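Tellstead to test bottle deposit at town market from May

TELLSTEAD - Shoppers at the Tellstead outdoor market will pay a small deposit on every plastic drink bottle they buy there starting in May, under a trial meant to cut the amount of litter left on the square and along the river path.

The deposit will be added at the stall and paid back in full when the empty bottle is returned to one of 4 collection points on the market grounds. The trial covers water, juice, soda, iced tea and flavored drinks sold in clear or colored plastic. Glass bottles, cartons and cans are left out for now.

The town council approved the plan at its spring meeting after a long debate over cost. Most of the money will come from the existing street cleaning budget. The rest is being put up by Lisum, the recycling company that already collects paper and cardboard from shops in the center. Lisum will empty the collection points at the end of each market day and take the bottles to its sorting hall in Ullby.

Bottled drinks have become a larger part of the market's trade in recent years. Stalls that used to sell only produce now keep a cooler by the register, and several food stands carry imported teas and flower-flavored drinks next to the usual sodas. The council said imported bottles are covered in the same way as local ones, whatever language is on the label.

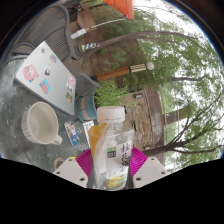 Does a bottle have to be returned to the stall that sold it?

Any of the collection points will take it, and the deposit is paid back there in cash or as a market voucher. Stalls do not have to accept empties, although they may do so if they wish.

Each bottle sold under the trial will carry a small sticker put on by the stallholder. Only bottles with the sticker can be returned for money. The council said the sticker was the cheapest way to keep people from bringing in bottles bought elsewhere, and that it would look at a printed mark if the trial is extended.

Bottles should be empty and have their caps on. They may be crushed as long as the sticker can still be read. Labels do not need to be removed.

Tănase, the bakery and drinks stand at the north entrance, ran a deposit of its own last summer and helped the council plan the trial. The stand reported that it got back 80 percent of the bottles it sold. It also reported longer lines at lunchtime, when people buying food had to wait behind people handing in empties. The council said that was the main reason for keeping the collection points apart from the stalls.

Not all traders are in favor. A letter signed by a group of produce sellers said the stickers would mean extra work before opening, and asked who would pay for stickers that come off in the cooler. The council answered that stickers will be supplied free of charge and that lost ones will be replaced. It turned down a request to let the smallest stalls opt out, saying shoppers would find it confusing if the rules changed from one table to the next.

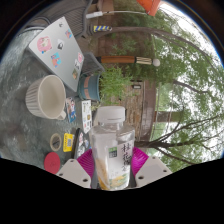 The amount of the deposit has not been set. The council is choosing between two levels and is expected to announce its decision before the stickers are printed. A higher deposit would likely bring more bottles back, but some traders worry it would push customers to the supermarket across the road, where no deposit applies.

Litter on the square has been a complaint for years. The street cleaning department said its crews pick up over 400 plastic bottles after a busy summer market, most of them from the steps by the fountain and the grass near the bus stop. The bins on the square are often full by early afternoon, and wind carries loose bottles down to the river.

Collection points will open at 8 a.m. and close one hour after the last stall. They will stand at the north and south entrances, beside the fountain, and next to the public restrooms. People who miss closing time can bring their bottles to the next market.

Ullby is watching the trial and may start a similar one at its harbor market next year. The two towns already share a waste contract, and Lisum has said its sorting hall has room for the added bottles.

The trial runs until the end of the outdoor season. Stallholders can pick up their first rolls of stickers at the market office, which will also take questions from the public during its normal hours.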